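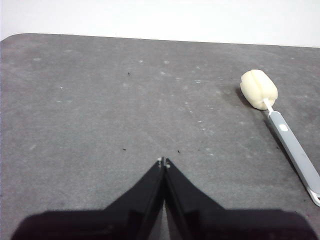 Wrist camera view, gripper closed, bottle brush at upper right.

Vullton bench wiki > Cells > Otport > Gripper log
Search this log Go

8 May 2019

Otport cell, gripper check and wrist camera offset.

Reason for the entry: Moges grasp runs were closing off-centre on thin handles. Suspected the fingers, then the camera mount. Fault was in the mount.

Arm parked over the grey table, controller in manual, air not used on this cell. Closed the gripper at low force and looked at the seam on the live view. Fingers meet along most of their length. A sliver of table shows between them low down, near the base. Same gap by eye with a torch, so it is not a camera effect. Tips meet properly. Left the fingers as they are.

Cycled open and closed 500 times at normal speed with nothing in the grip. No stalls logged. Motor case at 40 °C by the contact probe at the end.

Camera bracket: one of the two screws turned by hand. Took both out, cleaned the threads, refitted with medium threadlock. Left overnight before any moves would be better, but the cell was wanted in the afternoon, so speed is capped until tomorrow.

Re-ran the hand-eye routine with 48 poses. First attempt rejected by the script (lamp reflection on the target in the low poses). Tilted the lamp back and repeated, accepted. The new offset differs from the old one mainly sideways, which fits the off-centre grasps. Saved to the Fanness config, old file kept with the suffix _prev.

Test piece for the grasp check is the sponge-headed bottle brush, light grey handle. Target is the handle, just below the white oval. Five tries at reduced speed, all closed on the handle. Not yet tried at full speed or with the brush turned the other way.

Table: dust and pale smudges across the middle, plus a few dark specks, two of them near the fingertips in the view. The segmentation ignores them at the present threshold. Wipe down before the next Moges run anyway and let the surface dry.

To do:
- check bracket screws again after first full-speed run
- order spare finger tips
- lift speed cap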